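Reading time: 2 min
Print this page | E-mail this page

Password Habits and Account Recovery in a Shared Student House
Project report, Information Security Basics
Wednesday, June 3, 2020

1. Background

Most advice on passwords is written for one person with one computer. Our group wanted to look at a different case, a house where students share a wireless network, a printer, a streaming account and sometimes a laptop. The house we chose is on Dirninberg Street. It has 7 residents, and all of them agreed to take part.

We asked how the residents store their passwords, which ones they reuse, and what they would do if they lost their phone. The last part was added after our first meeting in March, when we saw that account recovery was hardly covered in our course notes.

2. Method

Each resident filled out a form with 17 questions. We did not ask for any passwords. Residents were told to check their own list of saved logins in the browser and to write down only how many were repeated. 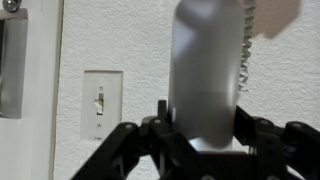 The forms were returned on paper in sealed envelopes. Two of them had blank answers in the section on recovery e-mail addresses, and we left those answers out and kept the rest.

After the forms, each resident tried the password manager Sostutier for two weeks. It was chosen because it has a free version and runs on both phones and laptops. We wrote a one-page setup guide and did not help any further unless someone was locked out.

3. Results

The residents listed 51 accounts that they used at least once a week. Reuse was most common on shopping and forum accounts. Bank logins were almost always unique, mainly because the banks set their own rules on length and symbols.

Recovery was weaker than we expected. Several residents had an old school address set as the backup for their main e-mail, and they could no longer open it. Anyone who gained control of that old address could ask for a reset link — the strength of the main password would make no difference.
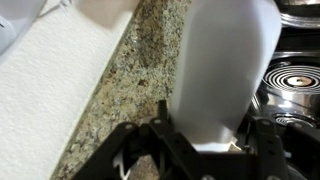 The shared streaming account was a separate problem. Its password had been sent around in a group chat, and former residents were still in that chat. The same password was also used for the printer's settings page. Both were changed during the project.

With Sostutier, the hardest step was the first one, moving old logins into the vault. Most residents moved the accounts they used daily and left the others. The master password caused less trouble than we had planned for, and only one person was locked out.

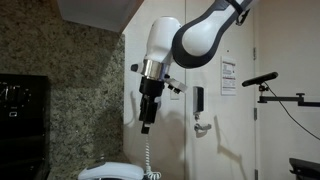
4. Limits of the project

One house is a small sample, and the residents knew each other and talked about the forms. Two weeks is also short. We can't say if they will still be using the manager next year.

5. Recommendations

- Check the recovery address on your main e-mail account before you change any passwords.
- Print the backup codes for two-step login and keep them away from the phone.
- Change shared passwords when someone moves out.
- Start a password manager with the accounts you use daily, then add the others as you log in to them.

The form and the setup guide are attached as Appendix A and Appendix B.

Related items
Safe Use of Public Wi-Fi at the Mahama Library
Project Ana: Teaching Two-Step Login to First-Year Students
How Browsers Store Saved Passwords
Phishing E-mails and How to Report Them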